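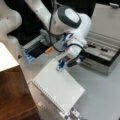

Arm drops pens halfway through a move, going nuts here

gridonska_mat
Posted 4/8/19

Hi all, long time reader, first real post. I run a small desk-tidying cell — arm picks up a pen, carries it over, sets it down on a notebook, goes back for the next one. It ran fine for weeks and then it started letting go of pens in midair. It doesn't happen every time, which is what's driving me up the wall. I logged 247 picks and got 23 drops. No error on the controller, no protective stop, the program just carries on and happily "places" a pen that's already on the floor.

So far I've swapped the fingertips, re-taught the pick point and turned the speed down to half. Slower helped a little, I think? The gripper is a Faltach two-finger, running the Zolliten grip software (the February build). Any ideas before I start throwing things?

— Mathis Caron

benchrat
Force setting. It's always the force setting. Pens are slick and round and everybody grips them like eggs. Crank it up and go have lunch.

gridonska_mat
Already at 80 percent, and I got drops at 60 and at 80, no real difference that I could see. I did crack one barrel though, so thanks for that :)

P_Borkowska
I don't buy force either. If it were force you'd see the pen slip and tilt before it falls. Does yours slip, or do the fingers open?

gridonska_mat
Good question, I had to sit and watch for most of an hour. They open! Not all the way, just a twitch, and then they close again on nothing.

P_Borkowska
Then I'd look at the cable before anything else. We had a Faltach at Mollel that did exactly this. Ours was on the outside of the arm, and every time the wrist rolled past a certain angle the plug got a tug. Power blips, gripper reboots, fingers twitch. The controller never noticed, the blip was too short.

benchrat
Cables fail all at once or not at all. Been doing this a long time and I have never seen one "blip" 23 times and keep working.

P_Borkowska
Well, I've seen it, and I've got the plug in a drawer if you want it mailed to you.

tinwhistle
Jumping in with a different thought. Pens aren't the same thickness all the way along. If the fingers come down where the grip ends and the barrel starts, you can land on a step and the thing pops out. Might be two problems at once.

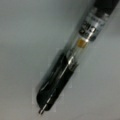 How do I tell a bad pick spot from a bad cable?
Run the full move with nothing in the gripper and watch the fingers. If they still twitch when the wrist turns, the pick spot has nothing to do with it and you should go after the cable.

gridonska_mat
OK tried that last night. Empty gripper, same path, over and over. Fingers twitched on the wrist turn, and I could bring it on by hand (program stopped, brake on, before anyone yells at me) by pulling gently on the cable right where it goes into the gripper. I'm a little embarrassed.

benchrat
Fine, that's a cable. I'd still raise the force.

tinwhistle
Please don't, he already broke one. More squeeze doesn't help when the fingers are opening on their own. And the part that bothers me is that the program carries on. A pen on the floor, who cares, but if this cell ever moves anything heavier that's somebody's foot. Have it check finger width after the lift and stop if the number is wrong.

P_Borkowska
Seconding the width check. When you re-route, leave more slack at the wrist than looks right, and clamp it a hand's width back from the plug so the plug never takes the pull. Then jog every joint through the whole move slowly with one hand near the stop button. Too much slack will snag on stuff, ask me how I know. 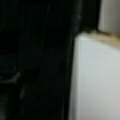 Finger up close, white panel and tan edge behind it

gridonska_mat
Update for anyone who finds this by searching. New cable, clamp where Przemysław Borkowska said to put it, and a width check after every lift. I've done 1,000 empty runs with no twitch and 807 with pens. Two stops, both from the width check, and both times the pen really had rolled out of the fingers. So tinwhistle was right about the pick spot too, and I've moved it farther down the grip.

benchrat
What force are you running?

gridonska_mat
60. Leave me alone.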